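Progress report to the Kornavcombe fund
Work package 3: Rules of good practice for two-arm assembly tests
Prepared by Žydrūnas Kütt, Mirard
Period covered: up to the end of October

Where we stand

In the last report I promised a first version of the rules for assembly tests with two-arm robots. This version is now written and is in use in our own laboratory. Our partner Clillby has received a copy and is reading it against their safety instructions. The part on recording of results is finished. The part on stopping and restarting a test is still a draft, and I explain below why it takes longer.

As you know, the purpose of the package is that two laboratories can do the same task and compare the results without a long discussion afterwards. Before, each operator had his or her own habits. One person placed the pegs by eye, another used a ruler, and the result sheets did not tell which. We now ask that everything a test needs is fixed in writing before the arms are switched on.

Rules for the test area

The task board lies flat on the table between the two arms, and nothing that does not belong to the task may lie on the table. The background must be dark and plain, because reflections have disturbed the cameras in earlier work. Both hands begin above or beside the board and they do not touch any part until the operator has said the start word aloud.
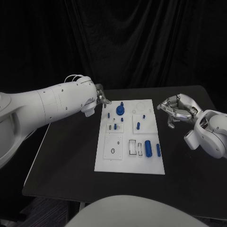 The start position of each part is written on the layout sheet, and the sheet has a version number. If a part is moved by mistake before the start, the operator puts it back according to the sheet and makes a note. We had some disagreement about this note. Tiziana Mancuso from Clillby found it too much paperwork for a small correction, and I understand her point, but in our trial week the notes helped us to find a wrong drawing in the sheet itself. We have agreed to keep the note and to make it shorter: one line, with initials.

Rules for people

The rule is 2 persons for every session. One operates the robot and the other watches the area with a hand near the stop button. They may change roles only when both arms are standing still. A session is not longer than 60 minutes, and after this time there is a break also when the work goes well. Our operators asked for this limit themselves.

No person may reach over the table while the arms have power. This was already a house rule at Mirard, but it was not written anywhere – new colleagues learned it by being told off. It is now on the first page.

Rules for difficult parts

Small pegs have needed the most text. A peg can stand, lean or lie on its plate, and for the hand these are different tasks. The first draft had only the words "peg on plate", which was not enough. The operator must now write the position of the peg at the moment when the hand begins its approach. The other hand stays open and away from the part, unless the task sheet says that both hands are needed.
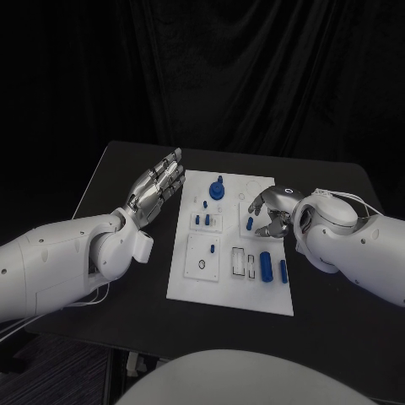 Stopping and restarting

This section is late. The question is whether a test that was stopped can continue from the same point, or must begin again from the layout sheet. Clillby prefers the first, because it saves time. I prefer the second, because a stopped arm does not always hold the same position when the power comes back. We will try both ways with the same operators and send you the numbers with the next report.

Changes to the plan

The review by Kwak is moved by two weeks, at their request. The budget is not affected. We have not bought new equipment in this period, and the money for printing the layout sheets on hard plastic is not yet used – paper has been sufficient until now.

Next steps

Finish the draft on stopping and restarting.
Collect written comments from Clillby and answer each of them.
Train 3 more operators with the new rules and record which pages they ask questions about.
Send the complete text to Kwak for review.

I would be grateful for your opinion on the session limit, in case other projects of the fund already use a different one.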